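Colours in the spare room, or how I finally got the dye table sorted

14 May 2024

I've been promising a post about the dye corner since February, when I dragged the white table up from the garage and swore I'd stop mixing colours next to the bread bin. So, three months late, here we go!

First thing to say is that I don't dye big things. I do little skeins for embroidery and the odd bit of ribbon, which means I need tiny amounts of colour and I need to know which one I used. For ages I mixed everything in jam jars and wrote the names on the lids, and then (of course) put the wrong lids back on. I've still got a lovely grey-green called Raspberry.

What changed it for me was going to the open studios in Flodesthorpe and seeing a woman's stall where every single shade had its own little place. I came home and ordered a load of see-through bits from Ilholm, who mostly sell to schools, I think. The clear tray with all the small square cells is my favourite. It lies flat, you can see straight through it to the white table, and anything coloured you put on it really sings out.

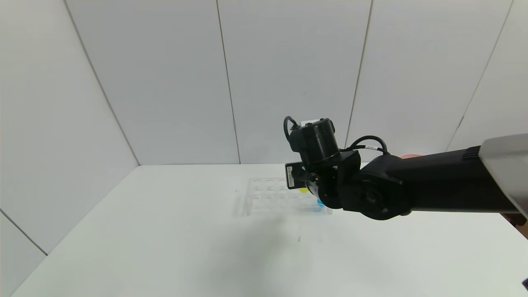 Uibo wrote to me after my last post to say that clear trays are all very well until you get madder on them, and that a cheap ice cube tray does the same job and can go in the bin when it's stained. Fair point! I did try ice cube trays, though, and mine were blue, so every yellow looked green until I'd tipped it out again. I'll take the scrubbing.

The other thing I bought was the test tube rack. It's got 12 holes and I was sure I'd fill them all by the first weekend. Ha. I'm a slow mixer. I put the colour I'm happiest with in a tube and stand it in the back row, and everything I'm still fiddling with stays in a beaker so I can swirl it about and hold it up to the window. Orange gets the most swirling. I've never yet made an orange I liked first go, they come out either like squash or like a traffic cone.

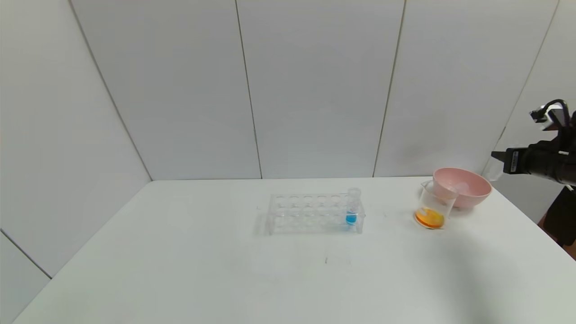 Bowls are for rinsing, and I've gone back to Uko ones after a bad spell with enamel that chipped. They did cost more than I meant to spend, but they've got a nice thick rim to grab with wet gloves on.

Still to do: a shelf for the powders, a proper lamp for the evenings, and some way of keeping notes that isn't the back of an envelope. I've got 90 little cards cut out ready for shade samples and have filled in 2 of them. If you've got a system that works, tell me in the comments, and please don't say spreadsheet.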